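Sondance Curtain Module - research release
December, by Manikandan Hegde
Last updated: December, 16:20

Sondance is a training and control package for two-arm robots that must handle thin cloth. We started from curtains, as they are difficult for a depth camera: sheer fabric lets the background through, and evening lights behind the window disturb the estimate of distance.

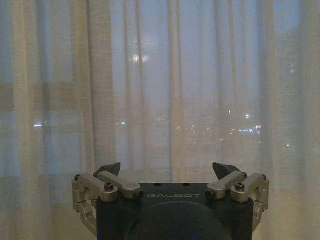 2 min read

The method is simple to explain. The wrist view decides when the fingers should close, and the head view decides where the arm should go. Earlier we used only the head view, and the fingers often closed in front of the cloth - or pushed it against the glass.

The present model was trained on 677 demonstrations, each up to 20 seconds long. Turker, our labelling tool, marks the fold which the operator has chosen.

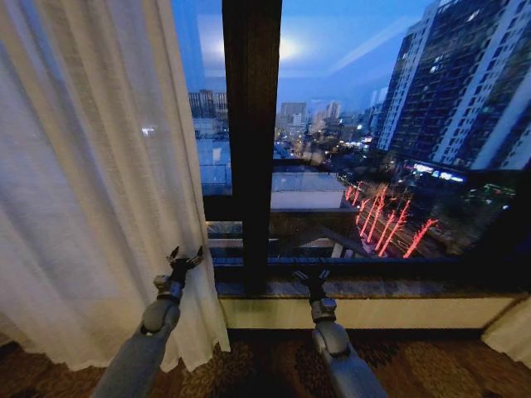 For the second arm we keep a waiting position near the window, so that it can take over the cloth when the first arm reaches its limit. This hand-over is still the weakest part of the method. The Yu planner gives smoother motion than Ginska, but needs 12 more minutes of set-up in each new room.

The package includes the model weights, both planners and a calibration sheet. Heavy lined curtains are not supported yet.

Shares: 12 | Comments: 2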